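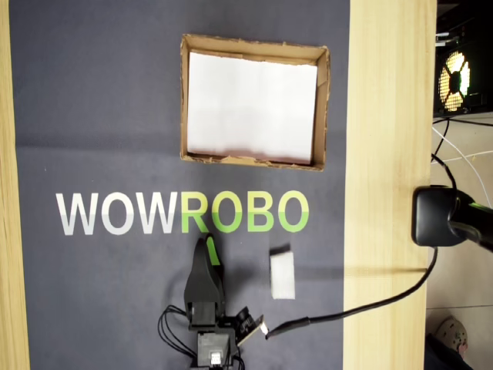

Figure 4-1. Open carton on a work mat.

4 Setting Up the Label Printer

This section covers unpacking, media loading, connection and first print for the Drilleo desktop label printer. It applies to the direct thermal model only. Owners of the thermal transfer model also need Section 5, Ribbon Loading, and should read it before step 4.3.1.

4.1 Before You Start

Choose a flat, stable surface near a grounded outlet. Leave enough room above the printer for the lid to open to its full height, and enough room behind it for fanfold labels if you plan to feed them from outside the case.

Keep the carton and the inner packing until the printer has completed a test print. Units returned without the inner packing are often damaged in transit, and that damage is not covered.

You will need:
The printer, power supply and power cord
The USB cable
One roll of direct thermal labels on a 1 inch core
A computer with the Gosix driver installed, or access to download it

CAUTION: Use only the power supply that came with the printer. Supplies from other Drilleo products may have the same plug and a different voltage.

4.2 Unpacking

1. Open the carton from the top. If you use a knife, set the blade shallow.
2. Lift the printer out by the base. Do not lift it by the lid.
3. Remove the tape from the lid and from both sides of the case.
4. Press both lid latches toward you and open the lid.
5. Take out the foam block that holds the platen roller in place.
6. Check the compartment for loose packing and close the lid until both latches click.

NOTE: If the printer was shipped or stored in the cold, leave it unplugged until it reaches room temperature. Moisture on the printhead can cause faint or missing columns in the first labels, and in some cases permanent damage.

4.3 Loading Labels

The printer accepts rolls wound with the printable side facing out. Rolls wound the other way will feed but will not print.

4.3.1 Roll media

1. Open the lid.
2. Pull the two roll holders apart and hold them open.
3. Place the roll between the holders so that labels feed from the top of the roll toward the front.
4. Let the holders close on the core. The roll should turn freely.
5. Pull the leading edge of the labels over the platen roller and under both media guides.
6. Slide the guides in until they touch the edges of the liner without bending it.
7. Close the lid. Press Feed once.

The printer advances to the next gap and stops. If it feeds several labels and the status light turns red, run the calibration in 4.5.

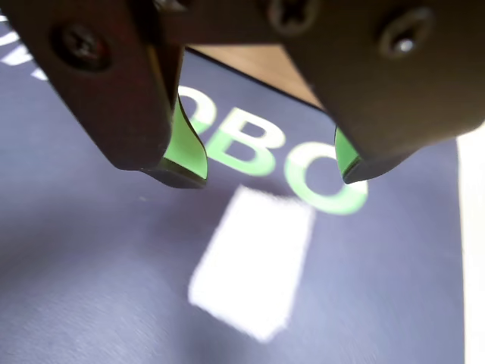 Figure 4-2. Close view with cross-head screws.

Cross-head screws on the printer are used in two places only: the cutter cover and the printhead bracket. Neither needs to be removed during setup. The bracket screws set the head alignment at the factory, and turning them will produce print that is darker on one side.

4.3.2 Fanfold media

1. Place the stack behind the printer, level with the rear slot or below it.
2. Open the lid and feed the first label through the rear slot with the printable side up.
3. Continue from step 5 of 4.3.1.

Do not leave a roll in the holders while fanfold media is in use. The sensor reads both layers and reports a jam.

4.4 Connecting the Printer

4.4.1 USB

1. Install the driver before connecting the cable.
2. Connect the power supply and switch the printer on. The status light blinks green, then stays on.
3. Connect the USB cable directly to the computer. Hubs without their own power are not supported.
4. Open the printer list on the computer and confirm that the Drilleo appears as ready.

If the printer appears twice, delete the entry marked as a copy. This happens when the cable is moved to a different port.

4.4.2 Network

The network port is set to obtain an address automatically. To see the address, hold Feed for five seconds with the printer idle. A settings label prints with the address on the third line. Enter that address in the Gosix utility and select Add.

NOTE: Raw printing uses port 1024 on this model. Older installation scripts may point to a different port and must be edited before they are run - the printer will not return an error, it will simply ignore the job.

4.5 Calibrating the Gap Sensor

Calibrate after changing label size, label supplier or media type. There is no need to calibrate when replacing a roll with another of the same kind.

1. Load the media and close the lid.
2. Switch the printer off.
3. Hold Feed and switch the printer on.
4. Release Feed when the status light turns amber.
5. Wait while the printer feeds blank labels and stops.

For black mark media, select Mark in the Gosix utility first. Calibrating in Gap mode on black mark media will appear to work and then drift, a little more on every label.

4.6 First Print

1. In the Gosix utility, select Test Label.
2. Set the darkness to 16.
3. Print one label and check the barcode with a scanner.
4. If the bars are thin or broken, raise the darkness one step and print again. If the bars run together, lower it one step.

Settings above 28 shorten the life of the printhead and are meant for synthetic stock only. Clean the head with an alcohol wipe before raising the darkness on a printer that used to print well, and repeat the cleaning after every 1000 labels if the stock is dusty.

CAUTION: The printhead is hot after long jobs. Switch the printer off and let it cool before cleaning.

4.7 Application Note: Labeling Small Cartons
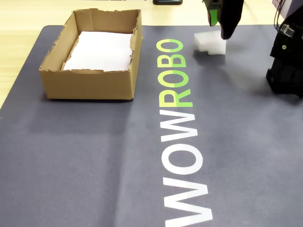 By Khadija Ouazzani, Technical Publications
Revised July 1, 2021

Small corrugated cartons are harder to label well than large ones. The panels flex under the hand, and recycled board sheds fiber that weakens the adhesive.

Apply the label to a closed, taped carton wherever possible. Place it on the largest panel and keep it clear of seams, edges and tape. A barcode that wraps over a corner may still scan by hand but will fail on a conveyor.

For rough board, use Brallura permanent stock. The removable grade is intended for plastic totes and lifts from cardboard at the corners. Press from the center outward with a flat hand or a roller.

Store unused rolls in their bag, away from direct sunlight. Direct thermal labels darken with heat, so cartons bound for long storage should be labeled on the thermal transfer model. Templates for the Zaki carton sizes were updated in May and are listed in Appendix B.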